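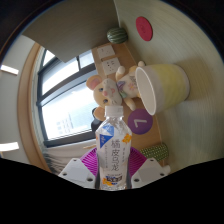 Hands wanted for a gripper build, shared workshop, Claltarlow

Posted by: Trarix build group
Type: part time, evenings, paid per session
Start: July

Quick one as we're short on people. Trarix is a small home-and-workshop build. Hand-held grippers, printed fingers, one arm that mostly behaves. We take everyday stuff (drinks bottles, cups, soft toys) and record someone picking it up by hand with the gripper, then try to get the arm to do the same. Need 3 more people for the picking up part. Also one person who likes fixing prints, see further down.

What you'd be doing

Hold the gripper, close it on a thing, move the thing, let go. Again. And again. Reset the table between takes. Write down anything odd in the log (slipped, finger bent, forgot to press record). Sessions run 3 hours with a proper break in the middle. Tea and biscuits, bring your own mug, the workshop ones go missing.

We have 1,483 usable takes so far and want 3,000 before we touch the arm code again. Bottles are the current job. Clear plastic is a pain and we want lots of it, different labels, different light. 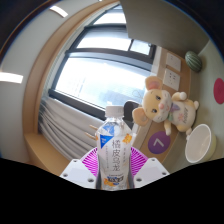
2 min read

Who we're after

Steady hands, okay with repetition. No robotics background needed, no coding. You should be able to hold the gripper out in front of you for a few minutes at a time, it gets heavy on the wrist. Left handers very welcome, all our takes so far are right handed. Over 18 please, workshop insurance.

Glasses fine. Long sleeves less fine, they get in the way of the view.

The print person

Seperate role, same pay. Fingers crack at the screw holes, pads wear out, somebody has to reprint and refit. You'd have the run of the Clenia printer (old, slow, needs its bed leveled every time you look at it). If you've built a printer or nursed one along at home that's plenty. Tell us what you broke and how you fixed it.

Where and when

Shared workshop behind the Thân bakery, Claltarlow, upstairs. Stairs only for now, sorry, no elevator. Doors open 6 pm. One evening a week is ok, two is better. Some daytime sessions too, we need takes with daylight coming in, so say if you're free before 4 pm.

To apply

No resume. Few lines by email to the workshop desk, put TRARIX HANDS or TRARIX PRINTS in the subject. Say which evenings, which hand, and if you have used a gripper or grabber of any kind (litter pickers count). First session is a paid tryout, you can walk away after it and so can we.

Replies might take a couple days, we all have day jobs. If the posting is still up then we still need poeple.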